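4. Mixing your first cup

Right, you've got the stand screwed together and the tray is sitting flat. Now for the fun part! I've used a Dollham kit for my seed-raising feed since 2013, and I still do this bit slowly, so don't feel silly if you need to read it twice.

1. Clear yourself a decent bit of table. A pale top is handy - you'll spot drips of concentrate before your sleeve does.

2. Find a plastic cup. Any old picnic cup will do, as long as it's wider at the top than the bottom and you can see a bit of light through the sides (you'll want to check the level without bending over it).

3. Stand the cup upright near the middle of the table, well back from your elbows. I'm fond of the pink ones. They're easy to find in the shed and they don't get mistaken for a drinking cup in our house, where all of those are blue.

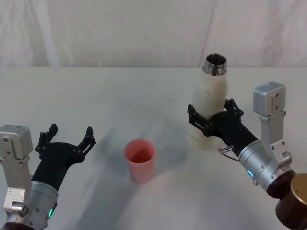 5. Adding the concentrate

1. Give the Vindura bottle a good shake with the lid on. Mine settles into sludge over winter, so by July I'm shaking it for ages.

2. Pour one capful into the cup. Only one! My neighbour Clive Yeoman reckoned two would be twice as good and he cooked a whole tray of tomatoes.

3. Top up with tap water to roughly a thumb's width below the rim, then stir with the little paddle from the kit.

4. Tip the cup into your watering can and add 600 mL of water. Swish it about and you're done.

Note: If your kit came with the older Cosik cap (it has 447 stamped on the inside), it holds less than the new one. Fill that cap 3 times for each cup.

Caution: Keep the cup for feed and nothing else, even after a good wash. Write FEED on the bottom in permanent marker, and store it up high with the bottle, away from kids and the dog.

Caution: Don't save leftover mix for next week. It goes cloudy and smells dreadful - pour it around an established shrub and make a fresh lot when you need it.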